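Wrist cable clearance and the home position: what's your house rule?
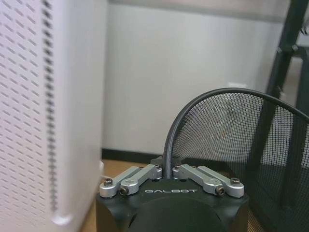
Wrist cam view at low height, perforated panel side. Cable leaves between the two linkages and heads right.

skurk_wrangler
Hi all, longtime reader, not much of a poster. I've been asked to write the pre-run page for our mobile manipulator at Skurkden and I'm stuck on one line of it, the cable rule. At the moment our draft reads "operator to confirm cable is free before each run", and I reckon that's useless, because everyone confirms it and then we get to lunch and find another scuffed jacket. Picture's up top so you know what sort of spot I mean: perforated panel on one side, black mesh thing on the other, and not a lot of room for a cable that wants to go sideways.

So what do you lot actually write down? A minimum clearance? A tie point? Something in software? We've done 2,480 runs on this cell since it was set up and replaced the wrist cable 5 times, if that helps anyone work out whether I'm fussing over nothing.

bamitz_bench
You're not fussing. Five cables is five too many for my taste. Our rule at Bamitz is that the cable has to follow the arm through full wrist rotation, both directions, at slow speed with a hand on the stop, and the person doing it signs the sheet. It takes a couple of minutes. People whinge about it for a fortnight and then they stop.

The bit I'd change in yours is the word "free". Free of what? In your photo the grey cable comes up from between the fingers and bends over towards that mesh, and from this angle I couldn't tell you if there's a hand's width between them or nothing at all. If I can't tell, your operator looking at the monitor can't either.

tollgate77
Agree with the slow rotation, disagree with signing for it every time. We had signatures on everything at my last job and all it got us was a very neat folder. Do it at the start of shift and after anyone touches the wrist, and leave it at that.

bamitz_bench
And after anyone moves the furniture! That's the one that gets us. The arm hasn't changed but somebody's shuffled a rack along to get at a power point and now the taught path goes straight past it.

egger_lane
Furniture is my hobby horse too, so hello. We tape the floor. Every stand, panel and bin that lives inside the reach envelope gets corner marks, and if it's off its marks you don't run. Cost us a roll of tape and one grumpy afternoon. Light timber floor like yours would take a dark tape nicely.

I'd also have a rule about see-through stuff. Mesh and perforated sheet are a pain for depth cameras, ours gives patchy returns off both, so we treat anything with holes in it as a solid block in the collision model, padded out a bit. You've got one of each in the same shot, so I'd put that in writing before the cable line, to be fair.

skurk_wrangler
Ooh, the mesh point is a good one and I'd not thought of it at all. The panel is modelled. The mesh isn't, it got wheeled in after (I know, I know).

tollgate77
Well there's your answer then. Forget the cable rule, fix the model.

bamitz_bench
Both! A collision model doesn't know where a loose cable is. You can have every object in the room mapped to the millimetre and still hook a loop on a bolt end. There are two bolts sticking out of that black frame top right, for instance. I'd cap those tomorrow, or at least measure how close the wrist gets to them.

tollgate77
Okay, the bolts I'll give you. I still think you're writing rules for a problem that a cable sleeve and two clips would fix. We sleeved ours at 3,320 hours and haven't swapped one since.

stiline_nights
Coming in from the night crew at Stiline. Sleeves are great until somebody fits one too stiff and it starts levering on the connector. Ask me how I know. If you go that way, put the sleeve length and the clip position in the document, with a photo of it done right, or every shift will have its own version.

One more for your page: check the finger screws while you're down there. The heads are right out in the open on that gripper, so a paint pen line across each one takes no time and you can see at a glance if it's crept. We do ours every 6 shifts.

egger_lane
Paint pen, yes. Do the clips as well.

skurk_wrangler
Brilliant, thanks everyone. Draft two is now: floor marks checked, anything with holes modelled as solid, slow wrist rotation at start of shift and after any change to the wrist or the layout, witness marks on the screws. Signature once a shift, sorry bamitz. I've left the sleeve out until I can borrow one and try it.

bamitz_bench
I'll live. Put the bolts in though.

skurk_wrangler
Bolts are in. Does anyone have a number they like for clearance on a moving cable, or are we all just eyeballing it?

egger_lane
A closed fist, at the tightest point of the rotation. Not very scientific, but everyone on shift has one on them.

tollgate77
Depends whose fist. Cut a foam block and hang it on the cell.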